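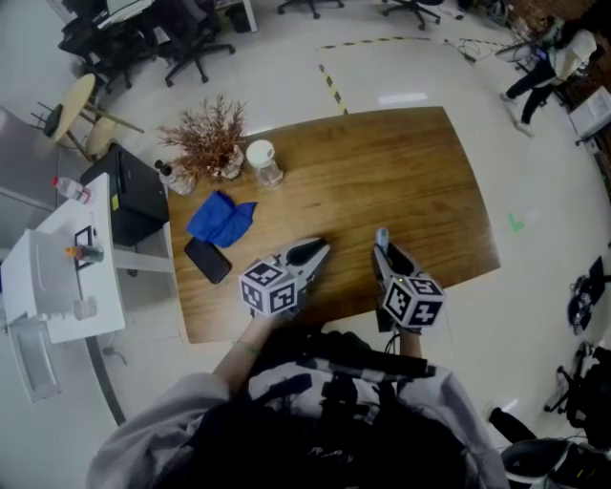 Maritza Espinoza wanted to know before anything else whether she'd need to bring her own laptop, and would it be any use to someone who had never held one of these before. No and yes. Both come up a lot so they go at the top now.

Carhuamaca hand gripper pair
Demo days at Tadska, November dates open

What you get
Left and right gripper, sold as a pair, not split
Marker cube on each body, fitted and checked
Chest harness, one size, adjusts at the shoulder and the side
Carry case
Spare finger set (1)
Charger and leads, UK plug

What it does
You hold the grippers, you do the job with your own hands, the movements get recorded and go off to train an arm. No arm needed in the room while you record. The markers are there so the software knows where each hand is, so keep them clean and don't put stickers on them. Please. We have had stickers.

Good for table work: picking up small things, passing from one hand to the other, folding, putting away, opening and shutting. Not for anything heavy. 500 g per hand is the limit we'll stand behind and it gets tiring well before that if you hold it out at arm's length.

About the demo day
The visit is at the Tadska workshop, ground floor, step free from the car park side. Doors at 9.30, start at 10, done by 3 or so. Two sessions, same content, come to either. Morning fills first.

How it goes:
Kit on, straps set. Takes longer than you think the first time
A go at the table, ordinary bits and bobs, no script
Tea
A proper run with a task sheet, recorded
We play your recording back on the big screen and talk through it
Questions, prices, going home

You will be on the kit yourself. Previous open days were us showing and people watching, and the feedback was fair enough, they wanted a turn. So places are fewer now and everybody gets one.

Wear something with sleeves that push up. Flat shoes. Bags can go anywhere except across the taped line. Bring something small from your own work if you like, a part or a packet or whatever it is you want picked up, we'd much rather see that than our blocks again. Nothing sharp, nothing with liquid in it unless the lid is on tight.

Which version
The pair on this page is the second one. Main changes are slimmer fingers, a trigger that doesn't need such a squeeze, and the strap buckles moved off the collarbone. If you have the first version the case still fits, the fingers do not. Upgrade set is on the spares page.

Finger tips wear. Ours are swapped after 1000 or so grips, sooner on rough stuff. They push on, no tools, make sure you feel the click. If the tips don't meet square when closed, take them off and start agian, don't bend them.

Software
Weltent does the recording and the playback. One year included with each pair, renewals through Asasbridge, who also handle the invoices, so don't be alarmed when theirs is the name on it. Files are yours and can be exported whenever. Needs a decent machine for playback, recording is much less fussy. Spec list sent with the quote.

Buying or borrowing
Price on request, depends how many pairs and whether you want training. Loan is two weeks, deposit back when the kit is back and complete. Check the case for the spare fingers before you seal it, thats the bit that goes missing.
Lead time at the moment: in stock, goes out same week
Education rate: yes, ask
Outside the UK: ask first, plugs and customs

Booking a place
Email the demo desk with names, how many of you, morning or afternoon, left handed or not (doesn't matter for the kit, does matter for how we lay the table). You'll get a reply with the map and parking. If you can't make it tell us even on the day, there is a waiting list.

Lunch isn't included. Van on the estate til 2, cards only.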